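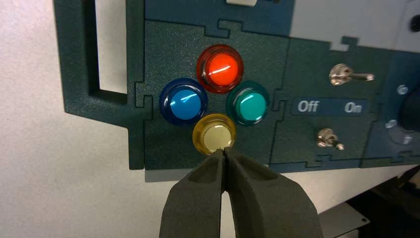 Kamala Subramaniam

How long does it take a person to notice that a light has changed color? I started wondering about this at the bus stop on Skarside last December, watching drivers sit through the first moments of green, and my very patient teacher, Ms. Ramasamy, let me turn it into a whole term's project.

I asked classmates, cousins and a few kind neighbors to press a button as soon as a colored light came on. Everybody got 9 tries in the morning and 9 more after lunch, and I threw out the first 3 each time — people need a little while to settle in, and so did I! Most of the times landed between 300 and 400 milliseconds, slower than I had guessed.

Room lighting mattered more than I expected. In a bright, pale space my helpers said the light seemed washed out, and their times crept up. With the curtains drawn they were quicker, and a good deal more cheerful about it too.

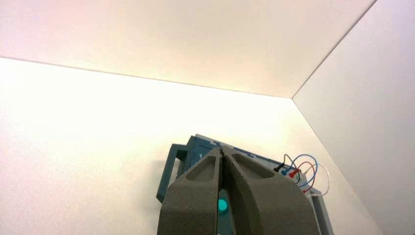 What I would change

I would test more grown-ups, and I would keep the snacks until the end, because my cousins were chewing through most of the afternoon session. I would also like to try sounds in place of lights — my grandmother is convinced she would win.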